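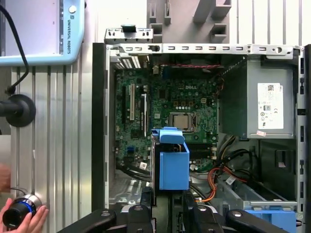 Preciso tirar a placa-mãe para trocar o disco e a memória?
A placa fica onde está. Gabinete deitado, tampa lateral fora, e tudo o que este capítulo pede se faz por cima.

Manual de bancada Cleledik
Seção 4 – Desmontagem interna, gabinete torre
Revisão: Zulmira Cunha, 2 de março de 2018

4.1 Antes de começar

Cabo da tomada fora. Monitor, teclado, rede, tudo fora. Apertar o botão de ligar por uns segundos para descarregar.

Material: chave Phillips média, pincel seco, álcool isopropílico, pano sem fiapo, pasta térmica, saquinhos para parafuso. Pulseira antiestática se tiver. Se não tiver, tocar no metal do chassi antes de cada peça.

CUIDADO: as bordas de chapa cortam. Principalmente os recortes retangulares do chassi.

4.2 Suporte de disco (plástico azul)

1. Gabinete deitado na bancada, lado aberto pra cima.
2. Soltar primeiro o cabo de dados, depois o de energia. Puxar pelo conector, nunca pelo fio.
3. Apertar as abas do suporte e puxar reto. Sem girar.
4. Se travar, parar. Quase sempre é cabo preso atrás.
5. Disco no saquinho antiestático, etiqueta com o número da máquina. O suporte azul volta para o mesmo gabinete, não misturar com os do lote Vultell, que são parecidos mas não encaixam.

Nota: o suporte pode ficar em pé sobre a parte baixa da placa enquanto se confere o encaixe. Não apoiar peso nele.

4.3 Processador

Dissipador já retirado na seção 3. Com o processador à mostra, atenção dobrada: nada de parafuso solto, nada de chave passando por cima.

1. Limpar a tampa metálica com pano e álcool. Movimento do centro para fora.
2. Deixar secar. Mancha leve no metal não é defeito, segue em frente.
3. Não abrir a trava do soquete se o processador vai ficar.
4. Pasta nova só na hora de remontar.

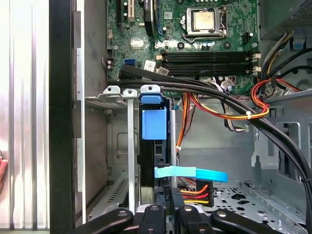 Tempo de leitura desta parte: 2 min

4.4 Cabos

Aqui é onde se perde tempo. Os fios coloridos da fonte e o feixe preto cruzam por cima da placa e atrapalham a mão.

1. Fotografar antes de mexer. Sempre.
2. Afastar o feixe preto para o lado, sem dobrar em quina.
3. Abraçadeira branca nos fios laranja, vermelhos e amarelos: deixar. Só cortar se a fonte for sair.
4. Nada de cabo encostado em ventoinha na hora de fechar.

4.5 Memória

1. Abrir as travas brancas das pontas.
2. Alinhar o chanfro do módulo. Se não alinhou, está virado.
3. Apertar por igual até a trava subir sozinha.
4. Slots vazios: pincel seco, de leve. Ar comprimido só na lata e de longe.

4.6 Fechamento

Conferir parafusos do saquinho, recolocar tampas de expansão, tampa lateral por último. Anotar na ficha Yoon, campo 27. Máquina que não liga na primeira tentaitva vai para a prateleira 78 com bilhete, não deixar na bancada.

AVISO: a fonte não se abre. Nem para limpar. Defeito na fonte = troca.

Dúvidas de procedimento: Khrystyna-Mariia Panasiuk, oficina Sudimcombe. Pedido de peças em formulario separado, ver seção 6.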